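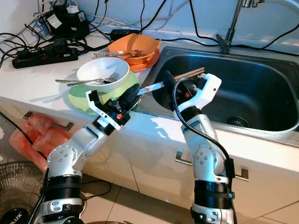
3.2 Materials and session procedure

Each play session used the same stock of wooden track, drawn from the Clulico starter range and supplemented with connectors made to the Ziltura pattern. The two systems share a gauge but differ at the joint. Clulico pieces carry a fixed peg and a matching socket, so that every piece has a direction, while the Ziltura connector is a separate double-ended insert that can join any end to any other. This difference was of interest because earlier work on construction play has tended to treat the connector as a neutral part of the set and to report only on the layouts that children finish.

Sessions were held at the Bondton site in a carpeted room with the furniture moved to the walls. A set contained 26 track pieces: straights in three lengths, curves in one radius, a pair of switches, a level crossing and a short ramp. The ramp was included even though it cannot be closed into a loop without a second ramp or a drop, and this was explained to neither the children nor the accompanying adults. One engine and its wagons were placed in an open tray beside the track. The engine was unpowered in all sessions. A powered engine had been tried during planning in March and was withdrawn, as children tended to stop building once it was running and to follow it instead.

Children played in pairs. They were told that they could build whatever they liked, that there was no picture to copy, and that they could ask for the tray to be refilled if pieces rolled out of reach. No prompt was given for the first 8 minutes. After that, the adult read a single sentence from a card asking whether the train could be made to do something it had not done yet. The wording was kept open on purpose. In planning sessions the word "trick" led children to lift the engine off the track and perform the movement by hand - a jump, usually, or a spin - and the layout itself was left as it was.

3.3 Coding of layouts

A layout was recorded whenever every piece in use had remained joined and unmoved for long enough that the engine could be pushed over it. Layouts were drawn as graphs, with track pieces as edges and joints as nodes. Switches were entered as a node of degree three. Supports such as books, blocks or an upturned tray were noted in a separate field and did not alter the graph.

Changes between consecutive layouts were then assigned to one of the following categories:

Extension: a piece is added at a free end.
Insertion: a joint is opened and a piece placed between the separated ends.
Substitution: a piece is exchanged for another with the same number of ends.
Elevation: a joint is raised or lowered without a change to the graph.
Clearance: more than half of the layout is taken apart.

Elevation gave the most difficulty. A raised straight resting on a wagon looks the same on the coding sheet as a raised straight that happens to have caught on the edge of the carpet, and the coders were asked to enter a change only where a child then pushed the engine across or released it at the upper end. Cases in which the engine was released and left the track were still coded, with the exit point marked.

Figure 2 accompanies this section. 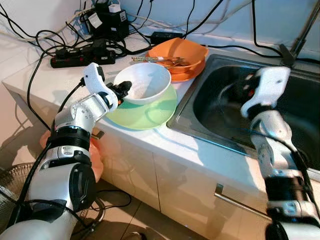

Figure 2. Arms at a white countertop beside a stainless steel sink, with a gripper closed on the rim of a white bowl.

Joint direction was coded only for the fixed-peg pieces. Where two sockets met, the children either turned one of the pieces around, looked for a different piece, or abandoned that end of the layout. Turning a curve around also reverses the side to which it bends unless the piece is flipped over, and flipping is possible only on track grooved on both faces. All curves in the set were grooved on both faces. The ramp was not, and a failed attempt to flip it was entered as a remark with no category.

Agreement between coders was calculated separately for each category, following the procedure set out by the Cao group for block play. Disagreements were settled by returning to the drawn graph before the session notes were consulted. Sessions in which a child left the room before the card was read were kept in the analysis of free building and excluded from the analysis of prompted changes.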